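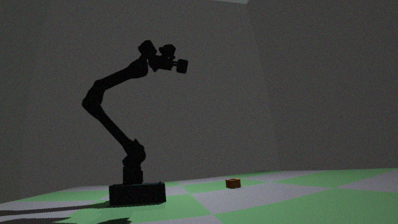
1/ Moving a two-bedroom apartment with a small van: what it cost me and how I packed it

I moved from Grelard to Bremora in August. 522 miles, one driver, one cargo van. A few people asked for the numbers, so I'm putting them in one place.

2/ My limit was $2,000 for everything. The full-service quote I got from Tradine was well over that. I rented the van and paid two movers for the loading end only.

3/ Books go in small boxes. I knew this and still filled a big one with cookbooks. It took two people to get it down the stairs and the bottom gave out on the landing.

4/ I sold the couch, the bed frame and the dining table before I left. The mattress came with me — a decent new one costs more than the space it takes up.

5/ Measure the van door, not only the cargo floor. My dresser fit the floor fine. It went through the door on its back with the drawers out.

6/ Jaqueline Barajas told me to pack one bag as if I were going to a motel: sheets, towel, phone charger, toilet paper, a pan, a can opener. I got in at 11 at night and that bag was the only thing I opened.

7/ I drove it in one day with a long stop in Jaramillo. Gas was higher than I planned. A loaded van drinks it on hills, and the second half of that route is all hills.

8/ Call the power company early. Mine wanted 12 days' notice to start service at the new address. I gave them eight and paid a rush fee.

9/ I came in under $2,000, but only if you count what I got for the couch. I still have three boxes taped shut in the hall closet — one says KITCHEN MISC and I haven't missed any of it.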